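Vonuvia Play Library: notes on the doughnut stall set, now in our pretend-kitchen range.
The set is lent for 21 days. Members may renew it once, provided no other family is waiting.
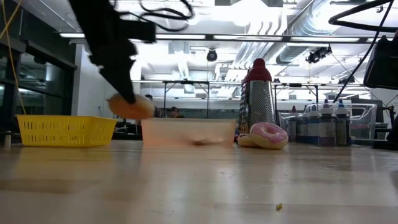
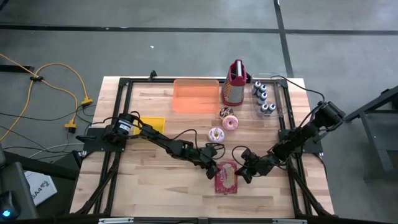

Toy doughnuts on the table with a box grater, a yellow tray and small bottles in a clear container.
The doughnuts should be wiped with a damp cloth and left to dry before they are put away. They must not be placed in a dishwasher.
The grater is a kitchen article and its faces may be sharp. We ask that an adult remain at the table whenever it is in use, and that it be left out of play for children under 7.
Bottles are to be returned standing upright in the clear container, with their caps closed. Kindly do not refill them.
Missing pieces should be reported at the Joo Street desk when the set is returned. No charge is made for the first 2 items.
The set may be reserved from April through the Sustano booking page, under "Kitchen and Shop".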